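Kitchen Prep Assistant, part-time
Grakden Test Kitchen, Fandton
Ref. 2739

Grakden runs a produce preparation kitchen that supplies washed and cut vegetables to the recipe testing group. We are hiring one assistant for the morning shift. The position reports to Torunn Amundsen, kitchen supervisor.

Duties
Sort incoming vegetables into baskets by recipe sheet. Peel, trim and cut to the sizes listed on the sheet. Weigh each batch and enter the weight in the log. Scrape down, wash and oil the wooden boards at the end of the shift. Report split seams or raised grain. Sweep the prep area and empty the peelings bin.
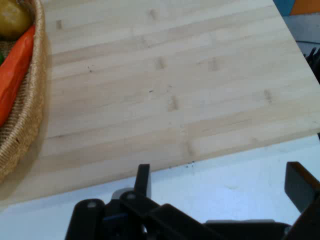 Strip-built wooden board and produce basket with carrot. Crumbs on the board are cleared as part of board care.

Requirements
Safe use of a chef's knife and peeler. Able to stand for a full shift and lift a loaded produce crate. Able to read a recipe sheet and record weights in grams. A current food handler card is required before the first shift. Previous kitchen work is preferred but not required.

Hours
Shifts start at 6 a.m. One Sunday shift per month. The contract starts in January and may be extended.

How to apply
Send a resume and two references to Zdenka Živković, Room 382, and quote the reference number. Applicants selected for interview will complete a short cutting and weighing task on site. Knives, boards and aprons are provided.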